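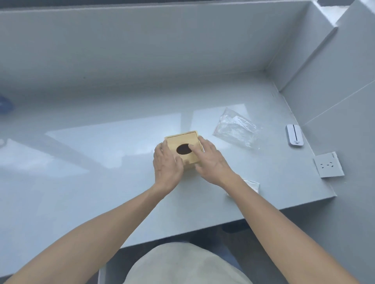
We use cookies to remember your preferences. By continuing to browse you accept this.

Room and Storage Inspection, Hulport, Back Room
By Ingeborg Brunner
Last updated: July 13, 2023

Use this with the tenant's copy in the Womodier folder. Mark each item OK, FIX or SEE COMMENT. "Fine I guess" is not a mark, although it has been used on this form before, in ink.

1. Door and handle
OK. Opens all the way, closes all the way, latches on the first try. I have nothing to add and am slightly disappointed.

2. Floor, walking area
OK. Swept. The loose threshold strip from the last visit has been screwed down with three screws of different ages.

3. Table, surface and edges
OK. The white top is glossy enough to show you every fingerprint since the previous inspection. No sharp edges when I ran my hand around it. Wipe with a soft cloth. The scouring pad under the sink is for pans, and I have now hidden it.

4. Table, loose items
SEE COMMENT. Plastic bags should not be left lying flat on a shiny surface where someone may put a plate or an elbow on them. Put them in the drawer or the trash. The same goes for small papers, which end up under people's arms and then on the floor.

5. Small wooden box with the oval hole
OK, with a note. I checked the hole and the top edges for splinters by feel and found none. There is a seam near the top. Please don't go at it with a butter knife to find out whether it opens. Keep screws, batteries and coins out of the hole, especially if there are children in the room. A box with a hole in it is an invitation, and they will accept.

6. Gap under the white panels
FIX. This is the one I came for. The two big panels meet at an angle and leave a dark opening underneath, with gray dust or grit along the bottom of it. A space like that collects things at a steady rate and gives none of them back voluntarily.
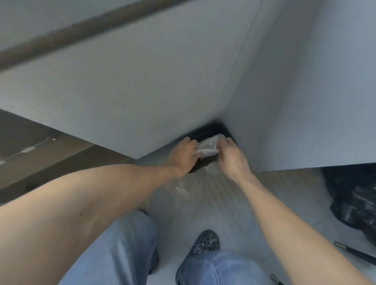 Item 6. The opening under the panels. Note the debris along the lower rim.

Before reaching in:
- Shine a flashlight in first. The inside is dark enough that guessing is not a method.
- Wear gloves. I own 2 pairs and recommend owning at least one that is in the same building as you.
- Watch your head when you straighten up. The panels do not move over to make room.
- Pull soft things out slowly. If something catches, stop and look.
- Vacuum the grit, don't blow it. Blowing it relocates it to your eyes.

Action: clear, vacuum, then fit a cover strip over the opening. The Bridurel strip can be cut to length with ordinary scissors and plenty of complaining. Measure twice. Last time it was measured once and we now have a very nice spare piece of strip.

7. Brown rod over the panel
SEE COMMENT. Brown and rough-looking. It could be rust and it could be an unfortunate finish. Rub a white rag along it and find out. If the rag comes away orange, sand the rod and paint it before anybody hangs anything on it. Until then nothing goes on it, and "only a jacket" is a thing.

8. Tape and labels
FIX, minor. The light strip on the brown board or cardboard beside the panels is creased. If it's tape, press it down or replace it. If it's a label, write a new one that says what the thing is. Past labels in this room have included "misc" and "misc 2."

9. Outlets and extension cords
OK. One cord, not coiled, not under a rug. The Dauda timer runs roughly 11 minutes slow, which harms nothing except the porch light's reputation.

10. Window
OK. Opens 37 inches across with no sticking. The catch needs a drop of oil by August.

11. Smoke alarm
OK. Tested with the button. Works extremely well. I apologize to next door.

Overall: usable, with item 6 to be done before anything else gets stored against the panels. Items 7 and 8 can be done the same afternoon - the rag and the flashlight will be out anyway.

Comments from tenant (please print):
"Will do the gap. The scouring pad was a one-time thing."

Reply, I.B.:
Noted. The table remembers it as more than once. Please put the cover strip receipt in the folder and initial item 6 when it's on.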